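Gronov Secrets Scanner
Version 7 — on-premises or hosted

Gronov checks source code, build logs and container images for passwords, API keys and private certificates that were left in by mistake. It runs on every commit and can block a merge until the finding is cleared.
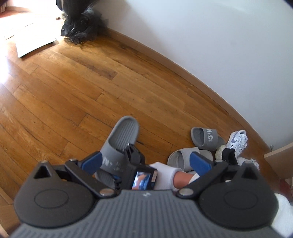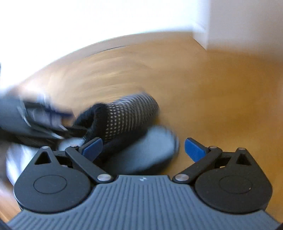
Aigars Dzene wrote in that the first scan of an old repository gave him far more findings than he could use, most of them expired test keys. Version 7 has a setting for this. Turn on "Live only" and the scanner reports a key only if the issuing service still accepts it.

What you get
Detection rules: 1,915
Repositories per license: up to 3,000
Scan modes: 2 (full history, new commits only)
Alerts by email, chat webhook or ticket
Custom rules in plain text files

Findings are stored encrypted, and the secret itself is masked in every report. Full history scans can take hours on large repositories — schedule the first one overnight.

Requirements
Linux server with Docker, or a Denbridge hosted account. The Prumska connector is sold separately.

Support for version 6 ends in November. Licenses move over at no charge.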